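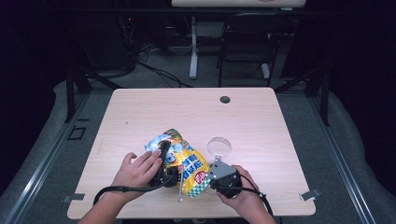 3.2 Package condition and seal sampling

Snack bags in the Woritz panel were bought at retail in two rounds, the first in March and the second closed on 31 Oct 2024. Each round covered 37 products sold in flexible film with a back seam and two end seals. Bags with visible punctures were set aside at intake and do not enter the results below.

Residual oxygen was read through a septum before any other handling. The needle was placed in the upper third of the bag, away from the back seam, as in the procedure given by Buchanan in the earlier Didton study. Readings were taken at 20 °C after the bags had stood overnight in the test room. Where two readings from the same bag differed by more than the instrument tolerance, the bag was dropped and replaced from the same case.

Seal strength was measured on strips cut at right angles to the end seal. We took strips from both ends – the top seal is made last on most lines and tends to be weaker – and report the lower of the two values. Strips that tore in the film and left the seal intact were coded separately and are treated as censored in the model.

Figure 1. Crumpled snack bag on a tabletop. The bag is mostly yellow, with a green-and-white checkered band along its lower edge.

Creasing was scored by hand on a scale from zero to 9. Two raters worked independently, and Torquil Buchanan settled the cases where they differed by more than one point. Scores were assigned before the seal tests, so the raters had no knowledge of strip results. Printed bands near an end seal made fine creases harder to score, and agreement was lower for heavily printed films.

Bags from the Jastetti and Gashi warehouses were stored in separate cabinets and tested in alternating order. The two sources differed in case size but did not differ in median crease score. In 11 products the top seal fell below the threshold set in Section 2; these are listed by film type in the appendix and are kept in the regression.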